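Grerbridge Cloth Handling Project

The Grerbridge Cloth Handling Project is a student robotics project at Grerbridge College. It began as a class assignment and became a separate course under the instructor Vasanthi Bandara. Students program a robot to pick up, move and fold pieces of fabric. The course has 12 places and meets in the Akbulut Building.

Setup

Teams work in groups of four and share the robot's time between them. The gripper has two black fingers, and a small camera near the gripper gives a close view of the cloth. Tan fabric is used for much of the practice work - it stands out well against a pale surface.

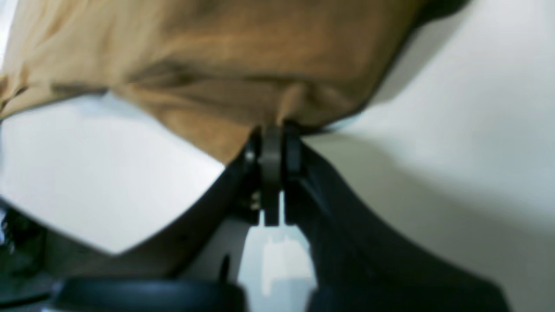 Coursework

The first assignment is to grip a piece of cloth and lift it. Later assignments deal with corners, hems and doubled layers, which are harder to pick up cleanly. A fingertip may come down on top of the cloth when it should be beside the edge, and teams are expected to record where each finger was at the time. 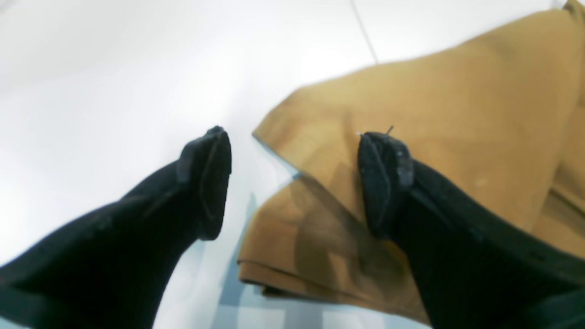

Each attempt is written up in a shared log called Tenier, named after the project's first control program. Teams must log 70 attempts before they can take the final test, in which the robot has to fold a cloth in half with no help from the students.

Competition

An open contest is held every August. Teams get 2 runs each, and the better one counts. The first contest was won by a team led by Firdevs Aydoğan, who later returned to the course as a lab assistant. The winning program, Sterex, is still given to new students as starter code.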